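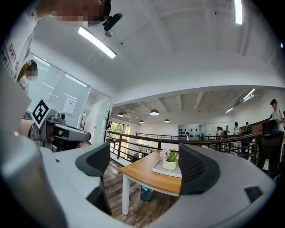 4. The Course in Practice

4.1 Setting and first sessions

The course ran in the fall term at the Gornitz school in Drekport, as an elective open to students from any program. We had planned for a small group and ended up with 61 students, many of whom had never written a line of code for a machine that moves. We were delighted by this, and also a little worried. The course plan (Section 3) assumed that every student would hold a gripper in the first session and train a simple policy before the end of term, and we didn't want to drop either promise.

Students worked in pairs. Each pair shared a hand-held gripper from the Ha kit, a laptop, and a login to Pralon, the software we wrote for sorting, trimming and labeling recordings. The grippers have two finger pads and are worked by hand, so a student can pick up a cup or turn a knob the way they normally would and end up with a recording that a robot arm can later learn from. No arm is needed at the recording stage. For a class of this size that made all the difference, because we own one arm and could never have given each pair enough time on it.

The first session had no lecture. We handed out the grippers, showed students how to start and stop a recording, and let them walk around with them for 15 minutes before anyone sat down. Most pairs started by pointing the grippers at each other, which we had expected, and then moved on to the furniture. When we asked them afterward what the gripper's camera would need to see in order to be useful, the talk was far better than anything we had managed with slides the year before. One pair had already worked out that if the hand moves too close to an object, the pads hide the very thing the policy needs to look at. Another asked whether the lights would be a problem.

Figure 1. A gripper camera's view, with its own two finger pads in the foreground. A second hand-held gripper with a black-and-white square marker on top is at the left, and the table with the potted plant is beyond the pads.

We used views like the one in Figure 1 throughout the term to talk about clutter. The space is wide and busy to look at: glass partitions on one side, a railing with people standing along it, hanging lamps over the lower level, and green foliage in a window. A student sees a plant on a table. A policy sees all of it at once, with no hint about which part matters. Early on, several pairs wanted to record against a plain wall to make the problem go away. We let them try it! Those pairs got good results against the wall and poor ones anywhere else, and they became the strongest voices in the room for recording in real places.

The marker on top of the gripper was also a good teaching tool. Students could hold a printed square, tilt it, and watch the estimated pose change on the laptop screen. We spent most of the second session on this and could happily have spent a third. It gave the students with little math a way into rotations that they could check with their own hands, and it gave the others a reason to care about errors they had only met on paper.

4.2 Tasks and recordings

From the third session on, each pair picked one task from a short list or proposed its own. The list had simple jobs such as moving a cup onto a saucer, closing a drawer, or putting a marker pen back in a holder. Almost half the class ignored the list, and their ideas were much more fun than ours: folding a paper napkin, feeding coins into a jar, straightening a row of books. We turned down two proposals, both of them with open water near a laptop.

We asked each pair for 50 recordings of its task. This number came from our own trial runs over the summer, where it was enough for the easier jobs on the list. It wasn't enough for the napkin. The pair with the napkin task kept going on their own time and handed in 300, by far the largest set in the class, and their policy could make the first fold from most starting positions. The second fold never worked on the arm, and their report has a very clear account of why — the pads cover the edge of the napkin just before the grasp, so the camera loses it at the worst moment.

Labeling took longer than recording. Our first version of Pralon made students mark the start and end of every grasp by hand, and the midterm comments on this were blunt. We rebuilt that screen so that the software guesses the marks from the width of the gripper opening and the student only fixes the wrong ones. The new version went live on Wed 6 November, and the pace of the labeling work picked up right away. We would advise anyone building a similar tool to do the labeling job themselves for a full afternoon before giving it to students. We had done it for ten minutes.

Pairs also swapped recordings. At first we set this up as a simple check, where one pair would look through another pair's set and flag recordings that should be thrown out. It grew into something bigger. Students began to notice habits that the owners of the data had missed, such as always coming at the cup from the right, or pausing for a moment before closing the fingers. A left-handed student found that every recording in the set she was reviewing had been made by right-handed people, and she recorded more for them. The policy trained on the mixed set did better when the cup was moved to the far side of the table, and the two pairs wrote up the result together.

4.3 Arm days

The arm was booked for the last two weeks of the course, in December. Each pair had one slot to test its policy, with a second slot for those who wanted to record more and try again. Nearly everyone took the second slot. We had worried that a failed run would be discouraging after so many weeks of work, but the students treated the first slot as a chance to find out what was missing from their data, and they came back with plans — different lighting, a lower starting height, a slower approach.

Grading was based on the written report and on the recordings, and a pair could get full marks with a policy that failed every time. We stated this on the first day and repeated it before the arm slots. The reports on failed runs were often the more careful ones, and we draw on them for the error types listed in Section 5.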